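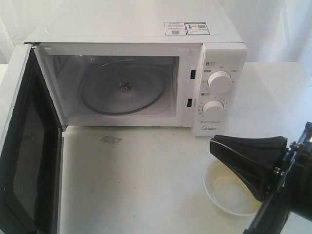

Page 2 of 43

Bavildale log, 9 August 2019

The long-term goal of the Bavildale project is a robot that makes me lunch. The current goal is a bowl in a microwave. I picked the Midea for its two round knobs and total lack of a touch panel, on the theory that a knob is something a gripper can learn to respect. The knobs are for November. Milovan Kadrić, who has the next bench over at Stulness, thinks November is cute.

Doors first. The approach runs low along the table, fingers together, and my code believes the oven is 71 mm wider than it is. I have stopped arguing and put in an offset.

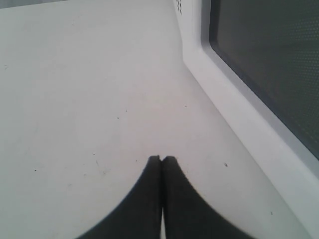

Fingers together, door shut, wrist camera.

Then there's reach. Going in over the turntable, the wrist wants to turn exactly where the door hangs, so I moved the waypoints out - then moved most of them back. 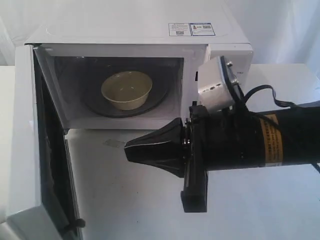 Bowl on the turntable, arm outside.

Grasping is the part I like. One finger inside the rim, one outside, close slowly. I'm up to 346 logged attempts, and the log has a comments column that I should probably clean up before anyone at the shop reads it.

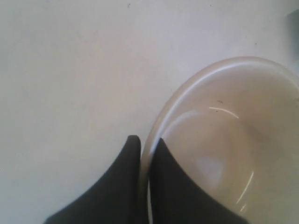 Straddling the rim.

Next up is grip force, and a proper mount for the cable. Milovan has offered to lend me a sandwich.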